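Bring back the long lunch

I ate lunch at my desk for thirteen years. Same chair, same keyboard with the same crumbs in it, one hand on a sandwich and the other on the mouse. I told myself I was getting ahead. I have no idea what I thought I was getting ahead of.

Then I changed jobs, went to a small outfit called Pratis, and found out on my first day that the whole office shuts for 60 minutes at noon. Phones go to voicemail. The lights in the main room go off (this freaked me out a little, I'll admit). I sat there in the dark with my sandwich like a kid who missed the bus, until Ekua Mahama stuck her head in and told me to come eat with people.

So I did, and I've been annoying about it ever since. My sister can't stand hearing about it anymore. You're next!

My argument is pretty simple. I think we gave lunch away and got nothing for it. At my old place, Vinex, there was officially a half-hour break, but you'd never have known. Meetings got booked at 12:15 with a cheerful "bring your lunch!" on the invite, which sounds friendly until you've tried to eat a salad while someone walks you through a budget. I used to go hungry through those and then eat chips from the machine at three. I was paying for that machine's upkeep by myself, I'm pretty sure.

And the talking! I worked near some of those people for over a decade and I couldn't tell you if they had brothers. In my first month at Pratis I learned that one guy used to raise goats and that Ekua is scared of escalators. Is that useful to the company? Maybe a bit. When I have to ask her for something on short notice now, I'm asking a person I know, and that goes faster. But I don't love that argument, to be fair. It turns lunch into another work thing, and I'd like one hour in the day that doesn't have to earn its keep.

People push back on me about this, and some of it is fair. The big one is that a longer lunch means a later evening. If you've got a kid to pick up, you'd much rather eat fast and get out the door. I get that. I don't have kids and I live a short bus ride from work, so it's easy for me to be in favor. I'd say let folks pick, except I know what happens when folks pick — the ones who skip look like the hard workers, and within a year everybody's skipping. That's how Vinex got the way it was.

The other complaint is money. I bring leftovers most days, so an hour at the table costs me the same as ten minutes at the desk. Rice from the night before, an orange, whatever soda was on sale. My grandmother ate a hot meal in the middle of the day her entire life and she was not a rich woman.

What would I change? Just block it off. Noon to one, no meetings, written down someplace where the boss has to look at it. Try it for a season, say until December, and see if the place falls apart. I'd bet you a week of my leftovers it won't, and the leftovers are good. 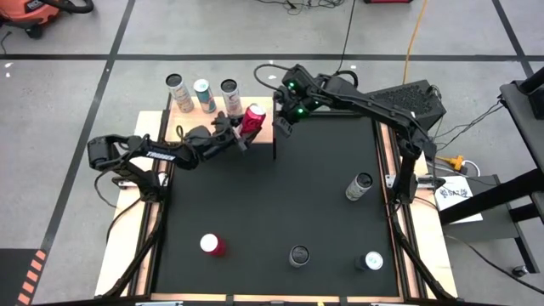

Ohemaa Bonsu wrote back that she agrees with most of it, but that on her hospital shift a fixed noon hour could never work, and what she'd settle for is 30 minutes somewhere she can't be paged.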